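## About Flullirus

We write house rules for grippers. Small shop, 2 rooms above a bakery in Lurmont, been at it since one long September when Aurelio Cantero got fed up reading safety sheets made for factories and tried to write one for bedrooms.

Homes aren't factories. Soft stuff everywhere, straps, cords, things somebody loves. So our rule book (the Menon rules, 35 pages, free to anyone who asks) starts with fabric and only gets to hard objects later.

Some of what's in it:

- Pads checked before every session. Worn ridges — swap both, never one
- Folded items get gripped across the body, not by the strap
- Know where the loop is before you lift
- Clear the cords first. Curtain pulls, chargers, all of it
- Personal things stay where the family left them unless they say otherwise
- Stop means stop, whoever says it. Kids too
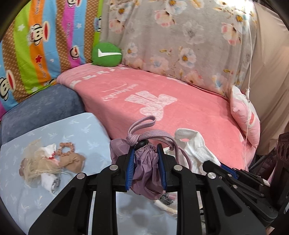
*Folded umbrella between the blue ribbed pads, wrist strap out to the side.*

Rizal Majimbun runs the practice side. Training takes 90 minutes, mostly hands on, and you dont get signed off until you've done the fabric set twice without a snag. Log so far has 691 grips in it, all written up the same way — object, pad condition, where it was held, anything that slipped.

We also review other people's procedures. Dotetti was the first to send us theirs, came back with a lot of red pen, they still talk to us.

Want the rules, or want to argue with one? Write in. Mornings are best, we're usally out at houses after 2.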